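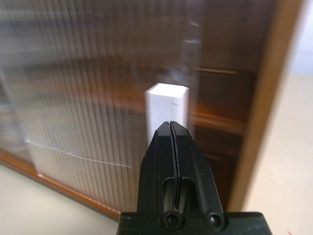
# Mamparas y paneles acanalados: taller de Derum

Galería del taller de paneles, 7 de marzo de 2020. Texto de Ye-ji Na.

El panel acanalado deja pasar la luz y desdibuja lo que queda al otro lado. A través de él los muebles marrones se reconocen por el color y poco más. Por eso lo usamos para separar zonas de trabajo sin levantar un tabique.

**Panel translúcido.** Las estrías van en vertical y son muy finas. Los blancos y grises de la izquierda pasan a marrones cálidos hacia el centro, según lo que haya detrás. Cambia bastante si se mueve un mueble, de modo que conviene decidir primero la distribución.

**Listón inferior.** Madera de tono marrón anaranjado, estrecha. Recorre el borde de abajo del panel y contrasta con el beige pálido de la superficie contigua. Kosmas Drakos prefería un perfil más ancho, pero el estrecho pesa menos a la vista y se quedó.

**Bloque blanco.** Pieza rectangular y lisa, puesta de pie delante del panel. Tiene una pequeña marca tenue cerca de la esquina superior derecha. Sobre el fondo estriado los cantos de la cara superior se leen con claridad.

## Notas de montaje

Los paneles se piden cortados a medida. El modelo que vende Ziroline lleva la referencia 594 y se entrega con película protectora en ambas caras; hay que retirarla después de encajar el listón. Dejamos 16 milímetros libres en la parte de arriba para la dilatación.

Para limpiar, paño húmedo y jabón neutro, siempre en el sentido de las estrías. Los estropajos dejan marcas que luego se notan a contraluz.

Lungile Engelbrecht lleva los encargos de mamparas y Yoon-hee Yang los de carpintería. Las consultas sobre medidas especiales se atienden en el taller hasta mayo. Conviene traer un croquis con el alto y el ancho del hueco, tomados en dos puntos distintos.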